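Rillex: a README for the club ownership and attendance data

Hello, and thanks for downloading. Rillex is a set of tables about who owns lower-league rugby clubs, how big each stake is, and how many people come through the gate. I started it one March when I wanted to know whether crowds change after a club gets a new part-owner, and found the answers spread over old programmes, annual reports and local news pages.

I still keep it up myself, mostly in the evenings, so please be kind about the gaps!
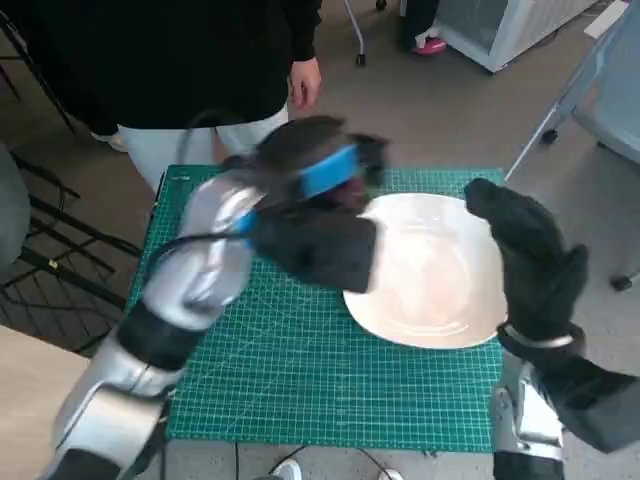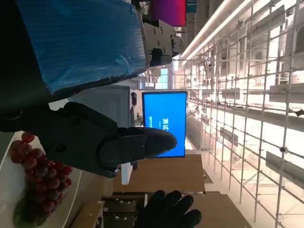
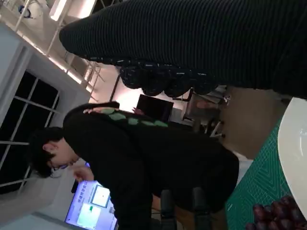

What you get

There are 3 files, all plain CSV with a header row.

clubs.csv — one row per club, with its short code, its home ground and the division it played in when I last checked.

stakes.csv — one row per owner per club per season. This is the big one, at 1695 rows, and it's where most of my time goes. The share column is a percentage, and it's left blank where a club only says "minority holder" or something equally unhelpful.

gates.csv — one row per home match, 505 in all, with the announced crowd. I've used the figure the club gave out, even when I had my doubts (a suspiciously round number gets a "y" in the rounded column).

The seasons covered number 6, though not every club has all of them. Clubs that dropped out of the league stay in the tables up to their last match.

How I put it together

I type the stakes in by hand from whatever the club published, then run Zonora over the lot. Zonora is the little checking script in the tools folder. It adds up the shares for each club and season and shouts if they come to more than a hundred. It won't shout if they come to less, as member-owned clubs often list only the large holders and lump everyone else together, or forget them altogether.

Members are a bit of a headache in general. If a club says its members own the rest, I enter one row with the owner type "members" and work out the share by subtraction. Those rows have "derived" in the source column, so you can filter them out if you don't trust my sums.

Holding companies are worse. Iordache, for instance, turns up as an owner in its own right at one club and as the parent of another holder, Brutier, at a second. I've kept both names exactly as the clubs print them and put the link in the parent column. Please don't add the two together without reading that column first — I did it once and ended up with a club that was more than fully owned.

Things that are wrong or missing

Player-owners aren't marked separately. I'd like to do it, but I haven't settled on what to do about someone who buys in after retiring.

Matches moved to a neutral ground are left out of gates.csv. Abandoned matches are in, with the crowd that was announced, and "a" in the status column.

Mid-season sales are dated by month only. If a stake changed hands twice in the same month you'll see just the final owner.

Using it

Do what you like with the tables, including for paid work, as long as you say where they came from. If you publish a chart, mention which version you used, because I do go back and correct old rows.

Spotted a mistake? Open an issue with the club code, the season and a link or scan of whatever shows the right figure. I read all of them, though I can be slow once the season gets going.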